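Clutia's new table settings are out, and I want the pink tumbler

15 Aug 2024

I have been waiting on this one since March, when Clutia first hinted it was going to put out a casual line for people who eat most of their dinners at home and in a hurry. Well, it's finally in the shop!
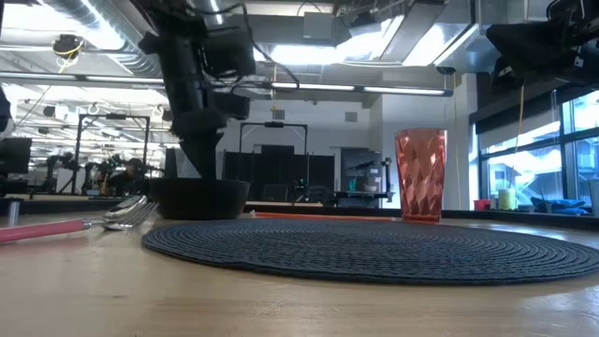
The idea is pretty simple. You buy a place setting as a bundle - bowl, tumbler, fork, spoon and placemat - and you get to mix the colors however you like. Sets come for 2 or for 4, and everything is sold as singles too, so if you break a tumbler (I will break a tumbler) you don't have to start over.

I'll admit I'm not usually a matching-tableware person. My cupboard is a mess of hand-me-downs and one very chipped mug I refuse to throw out. But I've had my eye on the black bowl with the dark gray mat, because it's plain enough to go with everything I already own, and then you get the pink flatware handles and that faceted pink-red tumbler to liven things up. Put it all on a light wood table and it looks like somebody in the house has their life together.

The bowl is the wide, shallow kind, so I'm thinking pasta, big salads, maybe rice with whatever is left in the fridge. The finish is matte, and I do wonder how it will hold up to my scraping at it with a fork every night. The tumbler is plastic, and I like it a lot for eating out on the porch. It's also see-through, so it really lights up when there's a window behind it. The mat is the round braided sort with the coils going around and around. I love the look of those, but crumbs love them too, so plan on taking it out back for a good shake.

Price is where I'm a little torn. A single setting runs around $18 during the launch, and the shop says it will go up after that but hasn't said by how much. For a full setting I think that's fair. If you only want the tumbler, though, you might want to hold off and see whether the singles get a sale of their own.

Two stores near me are carrying it so far, Corine and Skimham. Rizvi has it on order and told me over the phone to check back at the end of the month. Corine had plenty of black bowls when I called but was already running low on the pink flatware - so if that's the part you're after, I'd go there first. I've got a set for 2 on hold and I'm picking it up after work.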